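Support Request: Snack counter restocking cell, recurring pauses and shift handover
Site: Mudton distribution office, staff refreshment area
System: Tokameo counter restocking, two-arm cell
Submitted by: Facilities Services, Calloway
Assigned to: Sorketti Service Desk
Priority: Normal
Status: Open, awaiting customer confirmation

Summary of request

The customer reports that the cell pauses during the morning restocking cycle and does not resume until an attendant acknowledges the prompt on the panel. The customer further reports that attendants on the early shift are unclear as to which tasks remain theirs and which have passed to the cell. Both matters are handled under this ticket at the customer's request.

Details provided by the customer

Before the cell entered service in August, two attendants restocked the counter by hand at the start of each shift. One attendant has since been reassigned to goods receiving. The remaining attendant is expected to prepare the table, start the cycle, and attend to other duties in the kitchen until the cycle ends. Pauses require that person to return to the table, and on several mornings the kitchen work was finished late.

The customer's log for the reporting period shows 85 cycles started and 29 pauses. Of the pauses, eight were recorded without a cause code. The attendants state that they were not told a cause code was required.

Initial review by the service desk

The pause records were compared with the table layout in use at the site. Small boxed items are placed singly on the cream tray, and confectionery is set out on the stepped acrylic stand. The chocolate bars, the cups with printed lids, and the foil containers in the wicker basket are all within the reach of the arms.
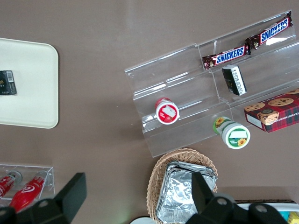
Most of the coded pauses carry code 5, "item position not confirmed." The code is raised when an item lies outside the position stored for it, or when its orientation differs from the stored one. It does not indicate a fault in the arm or the gripper. The stored positions at Mudton were taken during commissioning and have not been updated, although the customer confirms that the product selection has changed since then.

The service desk asked whether attendants had been moving items by hand while a cycle was paused. The customer replied that they had, on the understanding that this was the quickest way to clear the prompt. Under the current settings, an item moved in this way is treated as unconfirmed on the next pass, and the same code is raised again. This accounts for the repeated pauses that the customer logged as separate events.

Actions taken

1. Stored positions for the tray and the stepped stand were cleared and recorded again with the present product selection.
2. The cause code field was made mandatory on the acknowledgment screen.
3. The pause prompt was reworded. It previously read "Confirm and continue." It now reads "Leave items in place. Select a cause, then continue."
4. A request for an audible signal in the kitchen was passed to the product group. No delivery date has been given.

Comments from site staff

Attendants were invited to comment through their supervisor. The main concern was responsibility. Staff asked whether a late counter would be recorded against the attendant when the delay arose from a pause. Calloway Facilities Services has stated in writing that pause time will be recorded against the cell. The service desk has no role in staff assessment and has noted the statement for completeness.

A second comment concerned the bottle rack. Attendants had continued to fill it by hand after the cycle because the training sheet did not mention it. The sheet has been corrected, and the rack is now listed among the cell's tasks. Attendants remain responsible for bringing stock to the table, for cleaning, and for the final check of the counter.
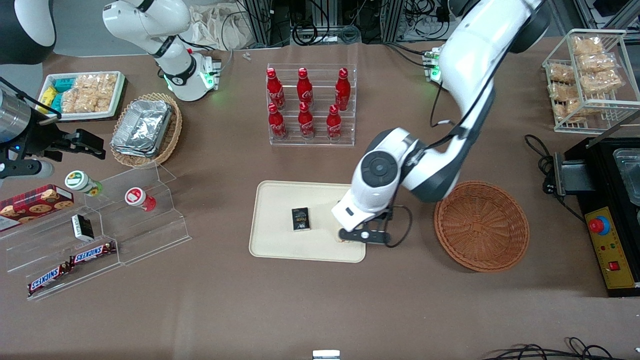
Mudton, 2018-01-13

Follow-up entry by Eskil Sandberg, Sorketti Service Desk

The revised positions have been loaded and the customer has been notified. The early shift is asked to run the cycle as normal and to refrain from adjusting items during a pause. If an item has fallen or is damaged, the attendant should stop the cycle from the panel, remove the item, and start again from the first step. Cycles stopped in this way will not be counted as pauses in the report.

The customer has also asked whether the second attendant should be returned to the refreshment area until the matter is closed. Staffing is a decision for Calloway. The service desk can advise only that the cell does not require a second person for normal operation, and that a person familiar with the restart procedure should be on the premises while it runs.

Outstanding items

Customer to confirm that all early shift attendants have received the corrected training sheet.
Customer to return the pause log once it has been completed with cause codes.
Service desk to review the log and advise whether the position tolerance for small boxes should be changed.

Ticket remains open pending receipt of the log.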